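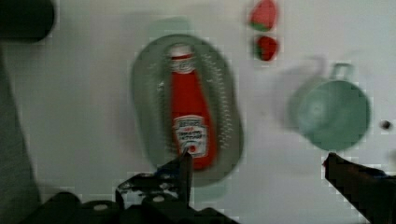

Maribel Zapata, second-year project, Dradstead
Submitted Thursday, April 22, 2021

When we began I was quite sure the hard part would be teaching the arm to pick things up. It was (mostly) not the thing that kept me awake! What did was a fault we came to call the long squeeze, where the gripper carried on closing after the software believed it had stopped.

I first met it in March, on run 62, when the ketchup bottle was being lifted and the fingers simply went on pressing. I hit the stop button, rather later than I should have, and then sat down and read through the log with a cup of tea. Our control program, Prendimia, had set a grip limit of 600 on its own scale, and the motor had reported 1,783 before I got to the button.

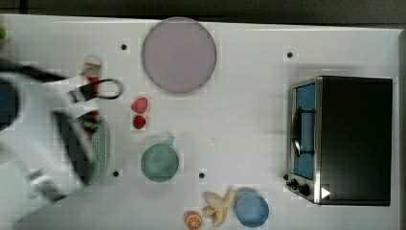
Overhead view of the table, with the arm in motion at the left.

My first guess was a loose cable, and I spent a whole happy, useless week on cables. The real trouble was duller. When the network was busy, the "stop closing" message sat in a queue behind the camera data, and the gripper, hearing nothing new, did the last thing it had been told. Dhanial is the name of the test script I wrote to bring this on deliberately, by flooding the queue, and the worst reading it ever gave me was 2,305, which made me feel rather ill when I thought of fingers near it.

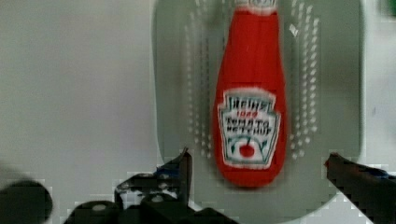 So the gripper now has a small timer of its own, and if it hears nothing fresh it stops moving and holds where it is. I also moved the stop button to my side of the bench and wrote a rule that hands stay off the table while the motors are on. I would still like to try the timer on the older arm at Surnton, which uses a different motor board, before anyone relies on it there.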